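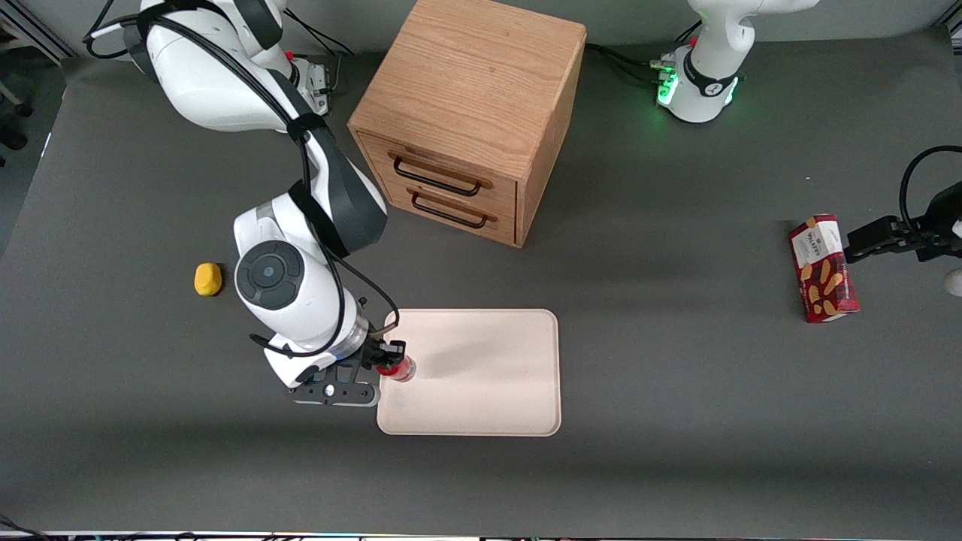 Tabletop Collection, Bileseck Lab: Gallery

Both arms are over the table, with the wooden drawer cabinet behind the tray. The left gripper has the red Walkers box and the right one is holding a small red object at the edge of the tray.

This page goes with the Stultirex tabletop set, which we are recording at the Bileseck lab for the Dedammont project. The set is made of short demonstrations. An operator drives two arms through an everyday task from start to finish, and the motion and the camera streams are saved together as one episode. The learning team uses the episodes to train a policy that has to do the same tasks by itself.

Collection started in December. The target for the first release is 1000 accepted episodes, and the second release will bring the total to 2000. Rejected episodes are kept in a separate folder and are not part of either number.

The tasks

There are 9 tasks on the current list. They cover putting things on the tray, taking things off it, opening and closing a drawer, moving an item into a drawer, and passing an item from one gripper to the other. Each one has a written instruction of a single sentence, and that sentence is stored with the episode. Operators do not change the wording. If an instruction reads badly, it goes on the issues list and gets fixed for the next session.

The objects come from a shared bin of 63 items. Most are groceries, kitchen things and small household goods. We want a mix of stiff and soft, tall and flat, plain and printed. Boxed food is useful because the printing gives the cameras plenty of detail and the box still has flat sides to grip. Soft items are harder to grade. A gripper can close on one in many ways that all count as a good grasp.

Before each episode the operator moves the objects to new spots on the table. The layout sheet gives a zone for each object but no exact position. Early on we used exact positions and stopped, as the first trained model did poorly with anything set down outside the usual place.

The cameras

One fixed camera covers the workspace and there is a small camera at the wrist of each arm. The fixed view is the one people look at when they review an episode. The wrist view is better for judging the last part of a reach, when the fingers are near the object and the arm may be blocking the fixed camera. A reviewer who cannot tell from the fixed view whether a grasp was clean is asked to open the wrist view before marking it.
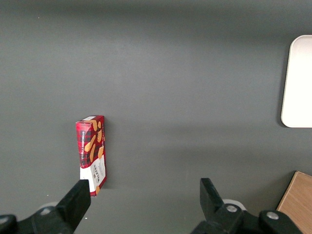

Page last changed: 17 January 2025

Wrist camera view of the vanilla shortbread box, with the fingers open and the box nearer the left finger. An approach like this one still needs a sideways correction if the box is to be picked up between the two fingertips.

We do not trim those corrections out. Small fixes on the way to an object are some of the more useful parts of an episode, and a set made only of perfect reaches leaves the policy with no examples of getting back on line. Long pauses are a different matter. If the operator stops to think, the episode is marked "pause" and the reviewer decides whether it stays.

How episodes are graded

Accepted: the task in the instruction was finished and nothing else was knocked over.

Accepted with note: finished, but with a second try at the grasp or a bump against the tray or cabinet. The note says which.

Rejected: not finished, wrong object, or a camera stream missing.

Using the pictures

Pictures on this page may be reused in talks and reports with credit to the Stultirex set. Full episodes are only shared with project partners for now. Partners who need access should write to the data desk at Mac Mathúna, where the storage is run, and say which tasks they need. Please ask for single tasks where possible. The wrist streams are large and the full download is slow.

More pictures, including the drawer tasks, will be added after the next review.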